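Home Topics Ask Members Log in

Robot does the filing now, what happens to the clerk hours?

Morena Melis
2021-07-18

I work in the records office of Kemodbridge, a small company that keeps paper files for other firms. In December we got a humanoid robot for putting binders in the low cabinets. We are two clerks, and before this the low shelves were the worst part of the day for our knees.

Now the manager wants to write new job descriptions. He says we will "supervise", but the pay stays the same and the hours for filing are taken away. In the last count we had 1,926 binders, and the robot is slower than me. When it works I must stay near, so I can't do the phone either. Has somebody been through this? What should I ask before I sign?

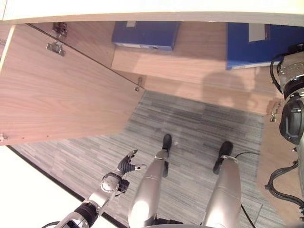
Replies

Mirko Pellegrini

Ask for the waiting time to be in the description. At Grikov, where I work, the first plan counted only the minutes when a person touched a file. Standing next to the machine was counted as zero. We wrote down every stop for two weeks – who was called, for how long, what they left to go there – and after this the plan was changed. Without the paper I think they would not have listened to us.

Ask also who is responsible if a binder falls or goes to the wrong cabinet. With us it was the clerk on shift, even when she was at lunch. It took a long time to correct this.

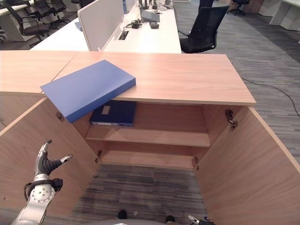 Blue binder on the cabinet top, darker one on the shelf inside.

My knees are better, I must say it. But my day has many more small interruptions than before, and I go home tired in a different way.

Rebecca Farina

just don't sign until you see the hours in writing. my sister signed and regretted

Aitana Vidal

I agree with Mirko about the list. I would add training. If you supervise, you should know how to stop the robot and how to start it again, and somebody must teach you this in paid time. In my office we had around two hours with the supplier and then a thick manual, in a language that one of us does not read well.

About the pay I can't say much, it depends on your contract and your country. Bring the old description and the new one to your union or a labor adviser and let them read both. Ask too if you can go back to the old hours when the robot is out for repair. Ours was out often, and the filing came back to us with no time planned for it.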